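# Hireck leader arms, the two-arm set: a review after one season

Redau sells the Hireck as a teleoperation kit. You get a pair of small leader arms, a foot pedal, a power brick, two clamps and a license for the recording software. You move the leaders with your hands and the real arms across the room follow. We bought the two-arm set in September to replace a pair of VR controllers that everyone in the lab had come to dislike. This is what I would have wanted to read before we ordered.

## Setup

The clamps are good. They grip a table edge up to the thickness of a door and they don't creep. Mounting both leaders took 20 minutes, and most of that was cable routing. Calibration took the rest of the morning. The manual tells you to put every joint at its zero mark and press the pedal, but the zero mark on the wrist roll is a shallow notch in black plastic, and you will need a flashlight to find it. Florian Oberholzer ended up marking ours with white paint pen. Do that on day one.

The software found our arms without trouble. It wants a wired network. On wifi the follower arms lagged enough that I stopped trying after one session.

## Feel

The leaders are light, and gravity compensation is on by default. Let go and they stay put, with a slight sag at the elbow. Corina Berchtold has smaller hands than I do and found the trigger reach a stretch. There is a spacer in the box that brings the trigger closer, held on with two screws, and she used it from then on.

The triggers are the best part. Pull halfway and the gripper closes halfway. On the VR controllers we had a button, open or shut, and a lot of soft objects suffered for it. With the Hireck I can bring the fingers up to something, touch it, and wait there.

There is no force feedback in this set. Redau sells it as an upgrade, and I haven't tried it. Without it you judge contact by eye, and a new operator will press into the table now and then. Keep the speed limit at its lowest setting for the first week.

## Recording demonstrations

Most of our work is short pick-and-place. One toy, one bin, start the episode with the left pedal, end it with the right. A cross-body handoff is harder: the left arm picks up, the right arm takes over and drops. Flurina Kuster recorded 500 episodes of the plain version over the winter and says her shoulders were fine as long as she stopped for 10 minutes every hour.

The pedal needs a firmer base. It slides on a hard floor. We stuck a piece of rubber mat under it.

A few things about the workspace apply to any kit like this, but the manual skips them, so I'll put them here. Cover a glossy table. We use brown paper, and it cuts the glare and gives the object a clear edge against the background. Leave slack in the gripper cables, then move each arm through its full range by hand before you power up. And agree on a start pose.
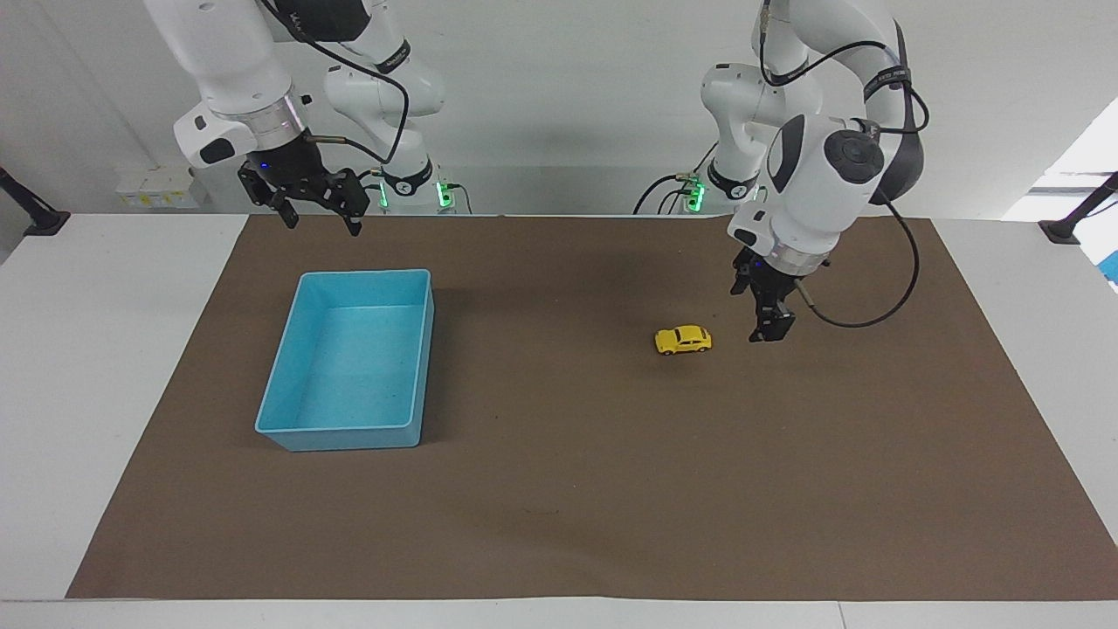

Ours is grippers down, low over the paper, bin on one side and the toy on the other. The software has a "return to start" command, but it moves both arms at once and in a straight line, so a bin with tall sides can get clipped. I asked Redau support about a raised path. Domenica Lanz answered the same day and sent a config file that lifts the grippers first. It works. It should be the default.

The other software complaint is the episode browser. You can delete a bad take right after you record it, but if you notice a mistake later you have to scroll through thumbnails that all look alike. There is a notes field and no way to search it. We keep a paper log next to the keyboard.

## Durability

One trigger spring went soft after some 20 weeks — Redau mailed a replacement at no charge, and swapping it was easy. The cable strain relief on the right leader is starting to crack. Everything else looks the way it did out of the box.

## Who should buy it

If you have two follower arms and you record more than an hour or two a week, it's worth the money. Gudrun Vogler, who runs our budget, was doubtful about the price and has since approved a second set. If you only need one arm, look at the single version of the Galtard first. It costs less and has a heavier pedal, though I found its trigger stiff.

Four stars. I'd give it the fifth for a searchable episode list and a zero mark I can see.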